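Luller Furniture Reuse and Storage Safety Program
Progress report to the Heretti Fund, second reporting period
December 5, 2020
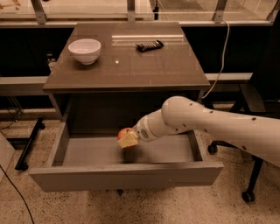
1. Scope of the period

The work plan for this period covered three items: completion of the household intake survey, stability testing of donated storage furniture, and a first draft of the repair guide. The survey and the testing are complete. The repair guide is behind schedule and is discussed in section 4.

2. Household survey

A total of 741 households in the Kruger and Jinilen districts returned the form. Of these, 243 reported at least one piece of storage furniture with a drawer that sticks, drops at the front or comes out of its runners. Forms were entered twice by separate staff and the two files compared. Mismatched entries were checked against the paper form.

The question on furniture age produced poor data. Many respondents left it blank or wrote "old." We do not plan to use this field in the analysis. The question on wall anchoring was answered more fully, but the wording did not separate anchors supplied with the furniture from those added later. It will be split into two questions if the survey is repeated.

3. Stability testing

Testing was carried out at the Jinilen workshop under Ilona Hajdu. Thirty-four pieces were tested, all of them donated. Each piece was placed on a level floor and checked first with all drawers closed, then with each drawer open to its stop, then with all drawers open together. A load was applied to the front edge of the open drawer in steps, and the load at which the rear feet lifted was recorded.

Results were as expected for tall, narrow pieces, which lifted at low loads when more than one drawer was open. Low cabinets with a single wide drawer did better, but four of them had no working drawer stop, and the drawer could be pulled free of the body. Stops have been fitted to three. The fourth has a split runner and is waiting for parts.

The load gauge drifted during the first week of testing. Readings from that week were discarded and the pieces retested after calibration. This used five staff days that were not in the plan.

4. Repair guide

The draft covers runners, stops, hinges and wall anchors. The section on surface finishes has not been started. Xolani Matlala has taken over as editor and has asked for the anchor section to be rewritten for plasterboard walls, which the first version left out. The diagrams for the runner section are finished. We request that the delivery date for the full draft be moved to the end of March.

5. Budget

Spending on staff and rent was in line with the plan. Hardware was overspent by $243 due to the purchase of a second set of runners in a longer size. Travel was underspent, and we ask for approval to cover the difference from that line. No change to the total grant is requested.

6. Next period

Retest the repaired low cabinets with the new stops in place.
Complete the finishes section and send the draft to two outside readers.
Run a trial of the guide with 30 households from the survey list.
Replace the load gauge or confirm that it holds calibration over a full week.

The test log and the survey data file are available on request from the Jinilen office.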